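Effect of Surface Finish on Cleaning Time for Shared Workbenches

Final report, Materials and Maintenance project course
Submitted in February

1. Background

The teaching building has shared benches on two floors. Each bench is wiped down at the end of the day by whichever section used it last. Students have complained that some benches take much longer to clean than others, and that marks left by pencil, marker and tape adhesive build up over a term. The department asked for a short study before ordering replacement tops.

This report compares two top finishes, a smooth gloss white and a lightly textured white, and two cleaning products already in the supply closet. The gloss tops were supplied by Veltus and the textured tops by Kikham. The cleaners were Soltodier concentrate, diluted as directed on the bottle, and plain dish soap in warm water as a baseline.

2. Scope

The study covers dry marks and tape residue only. Solvent spills, heat damage and cuts deeper than the surface layer were left out. Cost is discussed in section 6 but was not part of the test plan.

3. Method

Test panels were cut from spare tops and mounted flat at bench height. Each panel was divided into a grid with masking tape. Four kinds of soil were applied: soft pencil, dry-erase marker, hand grime (a mix of mineral oil and fine dust) and residue from clear packing tape pressed down by hand and left overnight. The tape was peeled at a low angle so that the adhesive stayed on the panel as far as possible.

Cleaning was done by hand with a folded microfiber cloth. One stroke was defined as one pass across the cell and back. The operator stopped when the mark could no longer be seen under the room lights from standing height. Strokes were counted out loud and written down by a second person. Cells that were not clean after 40 strokes were recorded as 40 and flagged.

A total of 101 cells were cleaned. The original plan called for an even split among the finishes and cleaners, but several textured cells were lost when a panel was dropped, and the count ended up odd. The lost cells were not replaced.

Each cleaner was mixed fresh at the start of a session in a 500 ml bottle. Cloths were rinsed after every cell and swapped when they began to leave streaks. The room was kept at normal indoor temperature. Humidity was not recorded.

White tops in the building
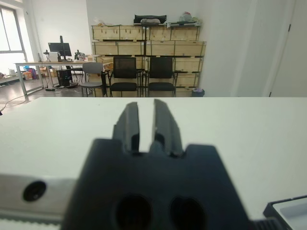
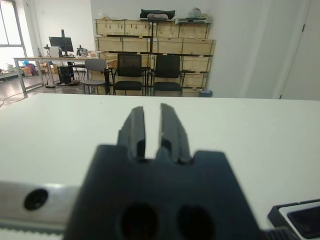
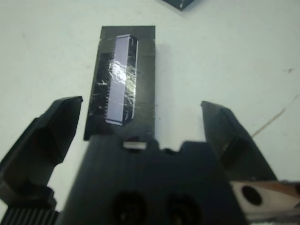 4. Results

4.1 Pencil

Pencil came off both finishes with few strokes. The gloss panels had a median of 3 strokes and the textured panels a median of 7. The cleaner made no clear difference on gloss. On the textured finish, Soltodier saved one or two strokes per cell, which is within the spread between operators.

4.2 Dry-erase marker

Fresh marker behaved like pencil. Marker left overnight was harder to remove, mainly on the textured finish, where pigment stayed in the low spots of the pattern. The median was 5 strokes on gloss and 16 on textured. Under a desk lamp held at a low angle, faint color was still visible on most of the textured cells that had been scored as clean.

4.3 Hand grime

Grime was the only soil for which the cleaner mattered more than the finish. Dish soap needed a median of 14 strokes and Soltodier needed 8, with both finishes taken together. The oil in the mix tended to smear during the first few strokes before it lifted.

4.4 Tape residue

Residue gave the highest counts and all of the flagged cells. On gloss, the adhesive rolled up into small balls under the cloth and could be picked off. On textured panels it spread into the pattern – extra rubbing mostly moved it around. The median was 18 strokes on gloss and 37 on textured.

5. Sources of error

The stopping rule depends on the operator's eyesight. Two operators took part, and one of them stopped earlier on average. The gap was largest for grime and smallest for pencil. We did not correct for it, but both operators worked on every combination of finish and cleaner.

Hand pressure was not controlled. A weighted block with the cloth strapped under it was tried in the first session and dropped when the cloth kept bunching at the front edge.

The panels were new. Tops in service have fine scratches, and these probably hold dirt in a similar way to the textured pattern. The advantage of gloss may therefore shrink with age. A repeat on worn panels would be the most useful follow-up.

6. Cost and purchasing

El Fassi, the local supplier used for the last order, quoted both finishes at the same price per panel, with a longer lead time for textured. Cleaner cost is small next to the cost of the tops and should not drive the decision. The textured finish does reduce glare from the overhead lights, and several students said they preferred it for drawing work. This was not measured.

7. Recommendation

Order gloss tops for general benches and keep textured tops for the drawing area. Use Soltodier for the weekly wipe-down and dish soap on other days. Put cutting mats and a roll of low-tack tape at each bench, and ask sections to remove any packing tape before they leave.

Appendix A. Stroke counts by cell are in the spreadsheet turned in with this report. Flagged cells are shaded gray. Rows for the dropped panel are left blank.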